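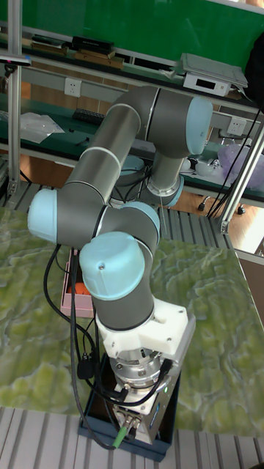
Isn't it boring, a reader asked under my last post, just sitting there until the driver shuts the engine off and you have to get out and wait to come back?

03/03/2020
Posted by tendlowrider
Print | E-mail

No! It is so far from boring that I've been trying to work out ever since how I made it sound boring, and I think the trouble is that I wrote mostly about the schedule. So let me try again, with less schedule.

For anyone new: Tendlow has six bus lines. I've lived in town most of my adult life and until October I had ridden exactly one of them, the one to work, and on that one I always got off in the middle. I knew there was more bus after my stop because I could see it drive away with people on it. Then one evening I was reading something on my phone and missed my stop, and I looked up and we were going down a hill I had never seen. A long hill with a creek at the bottom and a footbridge, and a house with a greenhouse stuck on the side of it like a barnacle, all lit up. I'd been living a short ride from that greenhouse for years.

I stayed on to the end. The end was a gravel loop behind a feed store. The driver asked if I was lost and I said kind of, and she said she'd be leaving again when she finished her sandwich. So I stood and looked at the feed store, and there were geese going over, and I decided right there that I was going to ride every line in town all the way out. And I have, as of last weekend, and I want to tell you about it.

The basics are very simple. Fare is two dollars and the driver can't make change, so bring bills or get a card. I take a thermos, a hat, something to read that I never read, and a paper map. I know, the phone has a map. But the phone map keeps you in the middle of everything with a blue dot, and on paper you can see the line wander off toward the corner and you get to wonder what's in the corner. I pencil in things as I go. My map is now a mess of arrows and little notes like GOOD DOG and SWING and "pie?" with the question mark, which I still need to look into.

I go on weekends when I can, in the morning. Evening rides are pretty but in winter you mostly see your own face in the window. Mornings, the light comes in low and you can see right into the backs of things. That's the real pleasure of the bus, I think, the backs of things. When I drive I see the fronts of stores and the bumper ahead of me. From a bus seat you're up high enough to look over a fence, and I now know who in this town has a chicken coop, who is building a boat, and who has given up on building a boat.

Some lines are better than others and I'll be fair about it. The hospital line is useful and full and goes past a great many parking lots. The line to the mall used to be my idea of the dullest ride possible, and I put it off until nearly last, and it turned out to have the best stretch of old trees in the county right before the mall. Big sycamores, peeling all over the place, with the road squeezed between them. I rode it back and then went straight out again just for the trees. The driver didn't say a word about it.

The college line is where you hear the best conversations. I don't go out to eavesdrop but I'm not going to plug my ears, either. On one ride a pair of students argued the whole way about whether soup counts as a drink, and they were so serious about it, with examples, that when they got off I felt I'd missed the end of a good movie. I've thought about it since. I lean toward no, because of chowder.

And then there's the 20, to Ornance. Oh, the 20! It's the only line that leaves town altogether. It goes out past the water tower and the self-storage, and just when you think it's going to turn around it doesn't, it keeps on through fields with the hay bales sitting out, and up over a ridge where the bus groans and everyone's bag slides toward the back. From the top you can see the river and the grain elevator at Ornance on the other side of it. Then it's down and across the bridge, which hums under the tires, a real note, lower on the way home for some reason. I've asked myself why and I have no idea. Maybe the bus is emptier. Maybe I'm just hungry by then.

Ornance itself is a main street, a church at each end, and a lunch place called Stelari that I would happily ride twice the distance for. They do a bean soup with a slab of toasted bread laid across the top like a lid, and the coffee comes in those heavy brown mugs that keep your hands warm. You have to watch the clock, though. The 20 goes back early on Sundays and if you miss it you are spending the night with the grain elevator. I have cut it close. I've run down that main street with a slice of cake in a napkin, and the driver saw me in the mirror and waited, and a whole busload of people watched me eat it. Worth it.

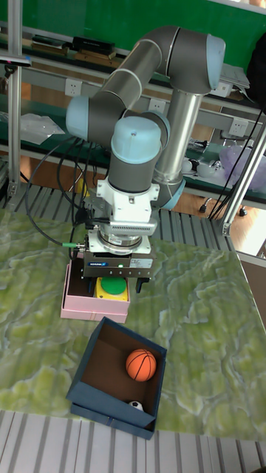
Sit up front on the right-hand side, one commenter insists, and stop hiding in the back, since the front window is half the ride.

I took the advice! I tried it on the Ornance run and then on the mall line, and I have to say I get it. You see the hill coming. You see people at the stop start digging for their fare while the bus is still a block off, and the little nod they give the driver, and the nod back. There's a lot of nodding on a bus that I'd been missing. You also see how hard the job is, with the cars darting around in front and people stepping off curbs without looking, and the drivers so calm through all of it.

But I'm keeping my back seat for some rides. It's over the engine and it's warm, and from there you get the whole bus in front of you, hats and all. On a cold morning with the heater going I'm not sure there's a better seat anywhere. I'll split it: front going out, back coming home.

Since people asked about walking at the far end, yes, do it, that's half the fun. I give myself a simple rule, which is to walk away from the stop in whatever direction looks least likely and turn around when I've used up half the time before the bus leaves. It's how I found the footbridge over the creek (you can get down to it from the feed store loop, there's a path behind the propane tanks). It's how I found Takeda, the hardware store out at the end of the east line, which I'd heard of but always assumed had closed. It has not closed! It has wooden drawers of loose screws up to the ceiling and a ladder on a rail, and it smells like oil and rope and birdseed. I went in to get out of the wind and came out with a hinge. I needed a hinge, as it happens, the cupboard over my stove had been hanging by one corner since summer, and I'd never once thought of it while I was near a store. Now every time I open that cupboard I think of the east line.

I should say the walk rule has gone wrong too. On the north line I picked least likely and got a drainage ditch and then a very long fence, and sleet. I stood in the shelter afterward with my socks soaked, and a man waiting there offered me half a tangerine, and we ate it and looked at the sleet. Even so I'd put it in my top two. I can't defend that. It was a really good tangerine.

A few of you wanted to know what's next now that I've done them all, and the answer is I'm doing them again, slower. I want to see the greenhouse in daylight. I want to see those sycamores with leaves on, and the river from the ridge when it's high. The spring schedule comes out soon and there's talk of the college line being stretched out to the fairgrounds, which would mean a new end of the line, and I plan to be on the first bus out there if they do it. I've already sharpened the pencil.

And if you live here, or anywhere with a bus, pick the line you know least and stay on it. Take two layers, the shelters are breezy. Ask the driver when the return leaves before you wander off, they always know to the minute. If it's the 20, get the soup, and if the pie question on my map is one you can answer (it's a hand-painted sign on a mailbox, west line, just past the second church, and it only says PIE with an arrow pointing into a field) then please, please leave a comment. I went back on Saturday and the arrow was still there, but the gate was shut.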